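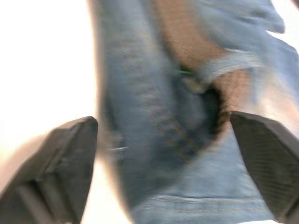 Wrist view from the garment task: both fingers at the torn denim, seam below.

Progress report: Pendulis garment handling
To: Hayley Horrocks, Vistero
From: Orlando Ayala
Jun 20, 2018

Demonstrations. We have recorded 1,844 so far, all by remote control, with an operator driving the arm from the next desk. Of these, 975 are good enough to train on. The rest are kept in a separate folder named "learning," and the learning in question was ours. The usual fault is a grasp that closes on one layer when the operator believed there were two.

Ripped jeans. The proposal said "everyday clothing," and everyday clothing now comes with holes in it at the time of purchase. A tear gives a finger somewhere to go that isn't the waistband or the hem, and the loose white threads across it make a poor handle. Amber Ellwood wrote the operator rule for these: find a seam, grip the seam, leave the hole alone. She then had to write a second page on what to do when the seam is under the rest of the garment. That page is longer.

Operators. Amber and Bohdan Zhuravel do most of the driving. New people get a day of folding towels before they are allowed near trousers. Bohdan is faster by a wide margin and Amber's runs are tidier, and the model trained on both has so far picked up Bohdan's speed and his habit of regrasping twice for luck. We are now asking everyone to pause before closing the fingers. Bohdan calls this the minute's silence, although it is half a second.

Hand guiding. We also tried holding the arm and walking it through the fold. This gave us 94 demonstrations and one sore shoulder. The paths were smoother than anything we get by remote, but our hands and sleeves kept getting between the wrist camera and the cloth, and the robot will not have our sleeves available when it works alone. We have stopped doing this for folding and kept it for teaching the starting pose.

Wrist camera. Close to the fabric, at speed, the picture smears badly, and a pale table under bright light goes to plain white. Mawar Pattinasarany has turned the lamps down and is testing a shorter exposure. Going by her first comparison, the stitching is easier to follow. The fingers keep their ridged pads, which hold denim well and which knitwear has already lodged a complaint about.

Spending. The replacement finger pads from Szewczyk came to 224 dollars, charged to consumables. The clothing line is underspent, mostly because our friends and relations have been generous with things they should have thrown out years ago.

Next. Label the remaining runs, retrain with the pause included, and start on shirts in August. We would like to keep buttons out of scope until then, and would not object to a longer delay.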